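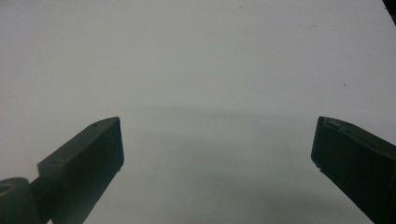

Roment is hiring tool operators and task reviewers for the Daston workroom

We make automation for small clinics and supply rooms, and we're looking for people who are good with their hands and curious about how work gets done. No engineering degree, no coding. If you've stocked shelves, packed kits, sorted lab supplies, sewn, cooked on a line or fixed bikes, you already have a lot of what we need.

What the project is about

Our main customer, Bittencourt, runs a supply service that packs trays and refills organizers for clinics in three counties. Until last spring every item was placed by hand, all shift long. Now a robot arm does part of the sorting, and it learned that part from people using hand-held grippers: two fingers, a camera, and a person who knows where the thing is supposed to go. The program that turns those recordings into robot motion is called Ekura, and it gets better when the demonstrations are careful and varied. That's where you come in!

What has changed for the people on the floor

We want to be straight about this, as it's the first thing people ask us at open house. The sorting crew at Bittencourt does less repetitive picking than it used to. Two of the old picking stations are gone. The people who worked at them moved over to checking trays, handling the odd orders the arm can't manage, and recording new tasks with us. Some loved the switch right away. Others missed the rhythm of the old job (you could talk the whole shift and never lose your place) and it took a while to find a schedule that suited them. Several of our best ideas came out of those conversations, including the rule that anyone on the floor can pause the arm without asking first.

We'd like to hire people who will speak up in the same way.

What you'd do as a tool operator

Practice with the gripper until opening, closing and approaching an object feels natural. Most people need a few days.

Record short tasks on a white tabletop, over and over, with small changes in where things start and how you reach for them. A typical set is 200 recordings of one task.

Work with the small, awkward stuff: caps, tubing, syringes, clear organizers with dividers. See-through plastic is hard for a camera to make sense of, so your patience there is worth a great deal to us. 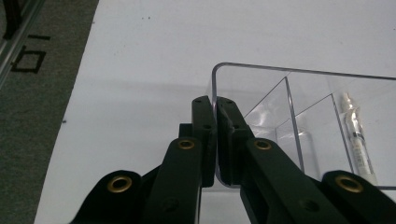 What you'd do as a task reviewer

Watch recordings and mark the ones where the grip slipped, the view was blocked or the item ended up in the wrong compartment. Reviewers get through some 1,000 short clips in a week — it's quiet, focused work, and you can do it sitting or standing. You'll also visit the Bittencourt floor regularly, watch the arm run, and talk with the crew about what it gets wrong. Those notes decide what the operators record next.

Most of our people end up doing both jobs, and we're happy to train you for that from the beginning.

Who we're looking for

Steady hands and a good eye for small differences. Either hand is fine.

Someone who can repeat a motion many times and still notice when it goes wrong.

Willingness to write a few plain sentences at the end of a shift.

Experience in a warehouse, pharmacy, lab or kitchen is a real plus. So is having worked next to a machine you didn't like, because you'll know what to look for.

Hours and conditions

We have 9 openings. Shifts run from 8 a.m. to 2 p.m. or from 1 p.m. to 7 p.m., and operators switch tasks every hour to rest their wrists. Training is paid at the full rate. Part-time is welcome, and once you've settled on a shift we don't move you without asking. There's a parking lot behind the building and a bus stop out front.

How to apply

Send us a short note about work you've done with your hands and one thing about it you would gladly have handed to a machine — and one thing you wouldn't. A résumé is fine but optional. We'll invite you in for a 3-hour paid tryout, where you can use the gripper and meet the crew before either of us decides anything. New operators and reviewers start in May. Applications go to the Roment front desk at Daston, by mail or in person.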